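Home | Projects | Reports | Kit list | Log in

What we'd buy, and what we wouldn't (yet)

My bit of the project was the shopping list, which sounds dull but I ended up loving it! We had 3,000 pounds for the whole Wollura kitchen helper build, and the Melier arm we all wanted would have swallowed the lot before we'd bought a single cable. So I talked the group into spending the first term in simulation and pricing things up as we went.

The big question was the gripper. Prerine do a two-finger one for 400 (spare finger plates extra, cheeky), and Peng do a wider one that costs more and has a longer wait. I modelled a plain parallel pair first and tried it over the worktop by the fridge.

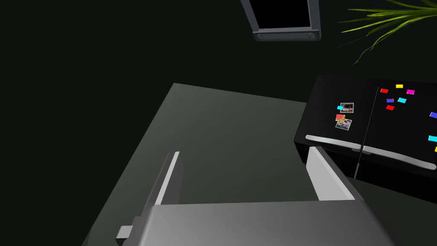
Fig. 2: Simulated gripper over the worktop, fingers open, fridge to the right.

I ran 32 reaches with each finger spacing and wrote down every bump. The narrow setting bumped 13 times, the wide one far less – so I've put the Peng on the list and pushed the second camera back to next year. I still haven't got a proper quote for the mounting plate, and delivery isn't in my total either. If prices hold we can order in August.

Related reports
Choosing a power supply
Wollura: term one notes
Borrow or buy? Bench tools

Contact us | Copyright Wollura student project | Back to top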